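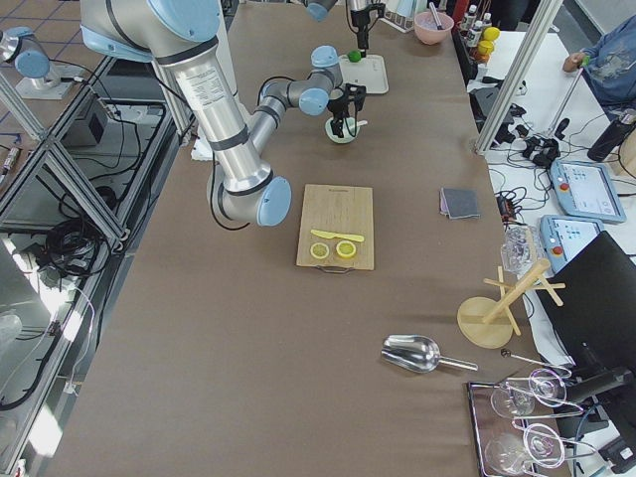
**bsteyn_cells** wrote:

Pendant rule, draft four, for the shared two-arm cell. Trevor wants it on the wall by October and I want it to survive contact with actual people, so have at it. Current wording: "Any pendant with a working stop stays within arm's reach of the person responsible for that arm, and is never set down outside the cell." Ours live side by side on the white bench next to the table, along with a nest of cables and somebody's water bottle. By the letter of draft four that's fine as long as the responsible person is standing there. By the letter of draft three we were all criminals.

**t_ellwood** wrote:

"Arm's reach" of whom? Two arms, two pendants, one person on shift. I've got long arms but I'd like the rule to work for Imogen too.

**bickerstaff_i** wrote:

Thanks, Trevor.

My objection is different. Two identical pendants next to each other is how you jog the wrong arm. At Zetlow they put a big colored tag on each pendant and a matching one on each base. Cost nothing. We wrote nine pages on speed limits and not one line on which tablet is which.

**svenja_s** wrote:

> Cost nothing

Cost us a week of arguing about colors, I was there. But yes, tag them. Also both stops should kill both arms. If the grippers can meet over the same tray, it's one cell and it gets one stop circuit.

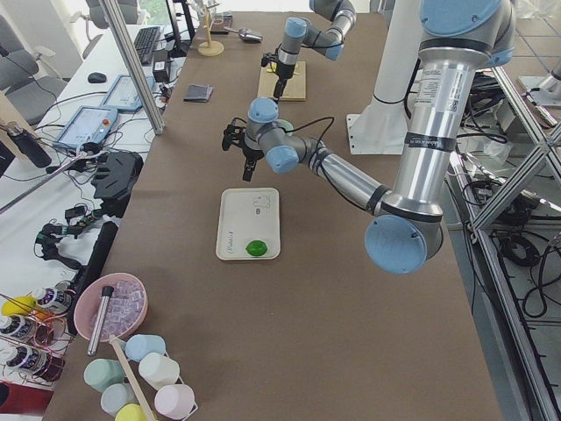

I'd put that ahead of the pendant rule, frankly. Whoever hits the button should not have to think about geometry first.

**t_ellwood** wrote:

Disagree. If one arm is holding something over a person's hand, I don't want the other one's problem deciding what happens to it. Separate stops, plus one big one on the post that gets everything.

**svenja_s** wrote:

If a person's hand is under a gripper in automatic, your stop circuit is the second thing I want to discuss.

**bsteyn_cells** wrote:

Can we not relitigate Bloxham. Draft five:

1. Each pendant tagged to match its arm.
2. Either stop stops both arms.
3. No hands over the table in automatic. Swap props only with both arms stopped.
4. Nothing on the bench between you and a pendant. This includes drinks, Trevor.
5. Teach mode at 60 mm/s when anyone is leaning in.

**t_ellwood** wrote:

60?? I'll retire before it gets to the far end. Table's 2000 long.

**bickerstaff_i** wrote:

Bring a book. It's only when someone's leaning in.

**ayuba_e** wrote:

Fine with 1 to 4. For 3, please say who gives the all clear before restart. On the Andale job everyone assumed it was the other guy. I'd make it whoever did the swap.

**bsteyn_cells** wrote:

Good, adding that. Trevor, 2 stays as written unless you send me a risk assessment that says otherwise. An email in capitals doesn't count.

**t_ellwood** wrote:

Drafting it now. Lower case.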